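作業ノート 染色室・食卓布の色落ち試験

朝、前回の続きから。赤の反応染料、ソーピング二回目の残液がまだ桃色をしている。予定表では先週のうちに透明になっているはずの液である。予定表を書いたのは自分なので、文句の持って行き場がない。

浴量は前回と同じ。温度計は二本で読みが2度ずれる。どちらを信じるかで昨日は午後が潰れたので、今日から古いほうに統一する。正しいという保証はないが、過去の記録が全部こちらの読みだから、間違うなら揃って間違ってもらう。

固着剤はKemivexの試供品に切り替えた。説明書には「適量」とある。適量がわかるなら試験はしない。ひとまず布237グラムに対し、薄いほうから三段階。瓶のふたが固く、開封に一番時間を使った。

試験片の番号の付け方を変えた。油性ペンの字が前回の熱湯で消え、どれがどれか臭いで当てる羽目になったため。今回は隅に糸を縫い込む。結び目ひとつがA、ふたつがB、みっつがC。Dを作る気はない。

白場汚染の見方メモ。小花柄は地の赤より先に白い花びらを見ること。地色の抜けは誰も気にしないが、花がうっすら桃色になるとすぐ苦情になる。ただし元から桃色の花が混じる柄では判定が難しい。CarrascoとRinnessで言うことが違い、前者は「白だけ見ろ」、後者は「全体の印象で」。全体の印象という単位の目盛りを、まだ見たことがない。 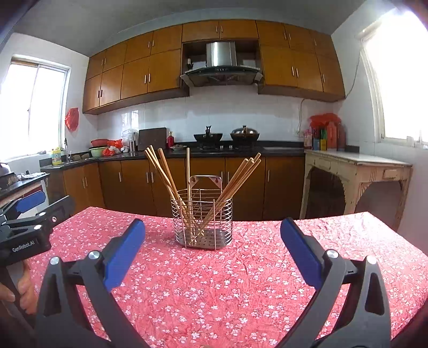 Lirnosmont、5月

赤い地に白と桃色の小花、まさに判定に困る組み合わせ。ステンレスの箸立てが載っていて、食卓の布はこういうものの下で暮らすのだと思えば、醤油と茶の汚れ試験も省くわけにいかない。省くつもりで午前中いっぱい理屈を考えていたのだが。

午後、湿摩擦。乾いた状態では三点とも問題なし。湿らせるとAが派手に移る。Bは我慢できる。Cは移らない代わりに手触りが段ボールに近づいた。食卓布としては合格、ハンカチなら返品だろう。固着剤を増やせば止まるのは前からわかっていたことで、知りたいのはその手前である。次回はBとCの間を二つに割る。つまりDとEができる。結び目よっつといつつ。

水の硬度を測り忘れていたことに15時ごろ気づく。試験紙は流しの上の棚、洗剤の後ろ。前にも同じ場所で見つけて、同じ場所に戻した記憶がある。

しわ取り。アイロンを中温で当てると赤が一瞬くすみ、冷めると戻る。初めて見る人はたいてい慌てるので、ここに書いておく。待てば戻る。戻らなかったら、それは焦げている。

費用。試薬と白布の追加で558。単位を書かずに申請書を出したら差し戻された。50番手の糸も頼んだが、これは来月に回る。

残り:
・B、Cの日光試験片を窓に貼る(西側。東側は隣の建物の影)
・茶は煮出してから冷ます。前回、急いで熱いまま垂らし、何の試験かわからなくなった
・桃色の残液は捨てる前に瓶に取る。三回目のソーピング後と並べて比べる
・温度計の新しいほうは引き出しへ。捨てない

17時、残液三回目。まだ少し桃色。明日もう一度。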